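Losberg Two-Arm Bench – Set-up and Use Guide
Section 6: Working with a hand inside the cell

Issue 3, 7 December 2020

6.1 Before you rely on this section

Read Section 5 first. The speed limits there apply to everything below, and none of the steps here replace the risk assessment for your own site. We have read a good many assessments that say "low-force arms, no hazard" and stop. That sentence is worth very little. A light arm with a narrow tip can put all of its push into one small patch of skin, and the figure on the maker's data sheet was measured with a flat pad.

The same goes for the word "collaborative". It describes a way of working that somebody has to set up and check. Buying an arm with the word on the box does none of that.

6.2 Preparing the bench

1. Switch both arms to HOLD at the Fleda controller. Wait for the steady lamp on each channel.
2. Clear the board of tools and anything the task does not call for.
3. Set the hand-zone speed to 40 mm per second. Do not use the percentage slider for this. It scales whatever limit was last loaded, and you may not know what that was.
4. Set the approach distance to 200 mm. Outside it the arms may run at normal task speed, inside it they must not.
5. Check that every cable has enough slack for the full reach of the arm and that no loop can catch a sleeve or a wrist.
6. Put the stop button where the free hand can reach it without leaning over the board.

CAUTION: The stop button cuts motion. It does not open the fingers. If something is gripped it stays gripped until you release it from the controller.

6.3 Handing over small objects

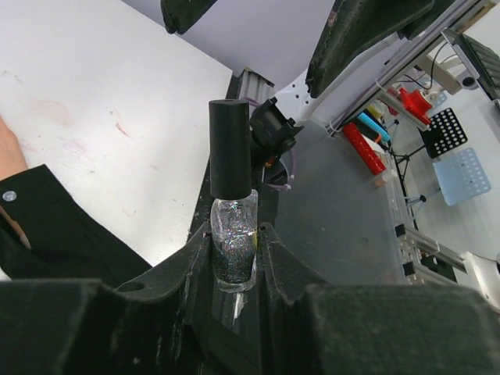
Glass needs more thought than most people give it. The grip force that holds a smooth bottle safely is often a good deal higher than the force that holds a foam block, and the temptation is to turn it up until nothing slips. Please don't. Start at the lowest setting and go up one step at a time, with the object held just clear of the board and no hand near it.

1. Load the object with the arm in HOLD and the hand-zone speed already set.
2. Close the fingers. Tug the object lightly along its length.
3. If it slides, open, raise the force by one step and repeat.
4. Write the final setting on the task sheet, together with the object it was found for. A setting for one bottle is not a setting for bottles.

NOTE: Worn padding changes the result. Repeat steps 1 to 4 whenever pads are replaced, and every 14 days in regular use. Some users tell us this is too often. We have yet to see their measurements.

6.4 Working close to the fingers

Tasks such as nail care, splint fitting or glove checks bring the tip of a gripper right up to a hand. The Bodnár hand-sensing add-on may be fitted for these, but it must not be counted as a safety measure. It is a camera and a guess – a good guess in even light, a poor one with shiny surfaces or dark sleeves.

1. Fasten cuffs. Take off rings and bracelets.
2. Rest the hand palm down on the board, with the wrist supported. A hovering hand tires and drifts.
3. Move one arm at a time. The other stays in HOLD until the first has backed off.
4. Bring the tip in from the side. Never come down on the hand from above, where it would be trapped against the board.
5. Stop if the person moves, speaks or looks away.
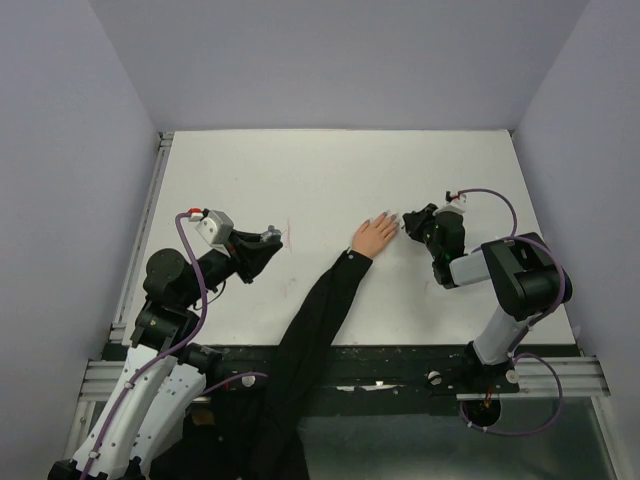
Fig. 6-2. Hand resting palm down on the board, with the right gripper close to the fingertips.

6.5 Records

Keep the task sheet for each session. The Nollon log file is useful but it records what the controller asked for, and that may differ from what the arm did. If the two disagree, stop using the hand-zone mode and report fault code 84.

A blank incident column proves only that nothing was written in it. Ask the people who sit at the bench.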